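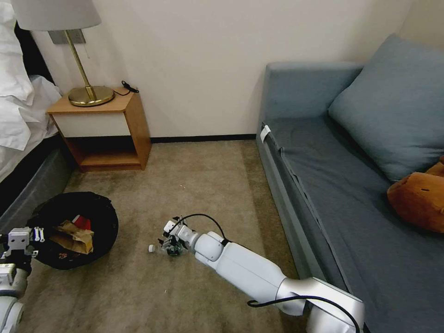 Figure 4. Trash bag opened on the carpet in front of the nightstand, with a crumpled brown paper bag inside.

4.2 Floor litter in the sleeping area

The sleeping area produced the largest share of loose waste in the Vestport rooms. Of the 2124 items logged across the whole study, more were recorded on carpet between the bed and the nearest seat than in the bathroom and entry areas combined. This section describes how those items were defined and coded. Items already in a wastebasket at checkout are treated in Section 4.4.

An item was coded as floor litter if it rested on the floor covering, was no longer attached to any guest belonging, and had no evident further use. Items inside an open bag on the floor, such as the paper bag in Figure 4, were coded as collected. The distinction matters for small parts. A cap-like piece lying on the carpet outside the bag is still floor litter under the coding rules, even when most of the waste from the same room has been gathered. Coders were told to search the strip directly in front of the nightstand last, after the bag had been closed and moved, and to add any finds to the same room sheet.

Each item was assigned one of 17 codes from the Worku sheet, which classifies waste by material and former contents. We kept the sheet unchanged except for two amendments. Drinking bottles and their caps were coded as one item when joined and as two when separate. Snack packaging was split into long-form wrappers (bars and similar) and pouch-form packets, a division that the original sheet leaves to the coder. Nerea Campos coded all rooms on the first pass; a second coder repeated 500 items drawn at random from the full log. Disagreements were concentrated in the paper and film codes and are discussed below.
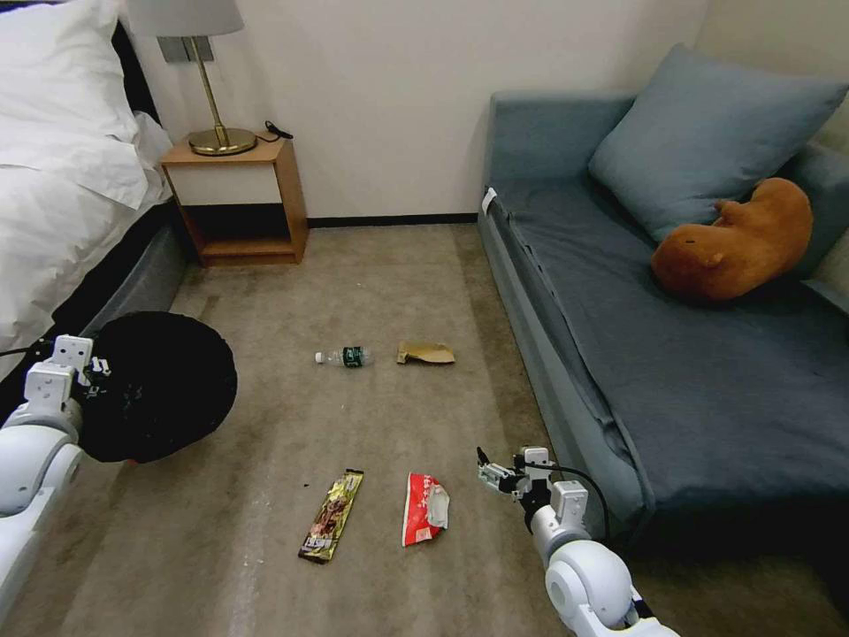

Figure 5. Bottle and packaging on the carpet between bed and sofa, before coding.

Figure 5 illustrates the mixture the sheet has to accommodate. The bottle and the two snack wrappers nearest the foreground present no difficulty. The flattened tan packet beside the bottle is harder. Creased film with a matte or tan finish is easily taken for paper at standing height, and our two coders differed most often on exactly this kind of item. Where the first and second codes disagreed, the item was handled and its tear edge inspected; the code assigned after handling was the one retained. Items that had already been discarded by the time of comparison kept the first code and were flagged.

Specks and crumbs were not coded. A small dark fragment to the left of the long wrapper, visible in Figure 5, falls below the size threshold of the protocol and would be left for the vacuum. The same applies to carpet stains and pale scuffs, which were noted on the room sheet under condition of surfaces and do not enter the litter totals.

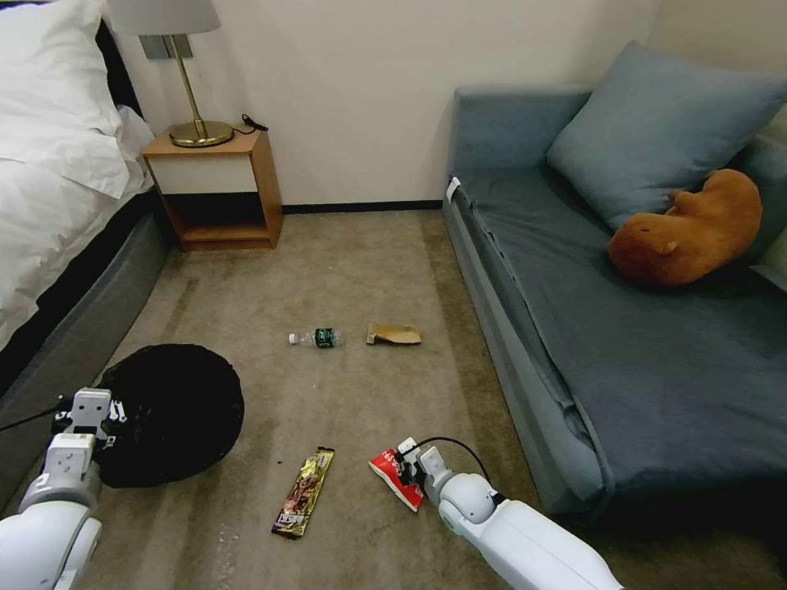

Position was recorded relative to furniture and without floor coordinates. Three zones were used: bedside, open floor and seat edge. Bedside covers the carpet within one forearm's length of the bed base, including any part overhung by bedding. Seat edge is the equivalent strip along the front of a sofa or chair. Everything between the two is open floor, and a bottle lying near the middle of the carpet, as in the view above, is the typical open-floor item. Objects on furniture were outside the scope of the count whatever their nature. The brown plush animal on the sofa seat would therefore not appear in the log, and neither would a wrapper left on the same cushion. Soft toys found on the floor were entered separately as property and held at the desk. The zone boundaries proved easy to apply along the sofa, where the front panel drops straight to the carpet. They were less reliable along the bed – a duvet hanging over the side hides part of the bedside zone, and coders lifted it only after the visible items had been recorded.

Carpet color had some influence on the first pass. The beige and gray-brown tones common in these rooms give strong contrast with red or dark green printing and much weaker contrast with tan paper or gold film. We attempted to limit missed items by requiring two passes from opposite ends of the room, the first from the foot of the bed and the second from the nightstand. The second pass was done with the room lights in their evening setting, as the operator, Pilico, schedules some late cleans for arrivals after 9 p.m. Low light raised the number of missed pale items but had little effect on bottles, whose outline remains distinct on low-pile carpet.

Orientation was recorded for long-form wrappers and bottles only. It was included at the request of Pilico, whose cleaning staff use an upright litter picker supplied by Bromov and had reported that bottles are easier to grip across the body than along it. For a bottle on its side, the coder noted whether the cap pointed toward the bed, the seat or the back wall. Long wrappers were noted as parallel, perpendicular or diagonal to the bed. Crumpled packets have no usable axis and the field was left blank.
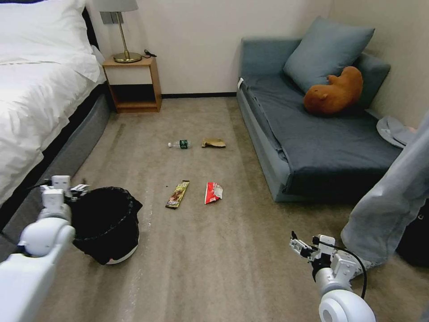 4.3 Order of collection

Cleaners were given no instruction on the order in which to pick up items. The sequence was recorded from the moment the bag was opened to the moment it was tied, and a room was excluded if the cleaner left during that interval. Where two items were lifted together they received the same rank.

Bottles were usually taken first, irrespective of zone. Packaging followed in an order that depended mainly on where the bag had been placed, with items on the near side collected before those toward the back wall. Up to 2000 items could be ranked in this way; the remainder came from rooms where the start of collection was missed. Caps and other small parts were collected last in most rooms and were the items most often found on the follow-up inspection, generally in the bedside zone.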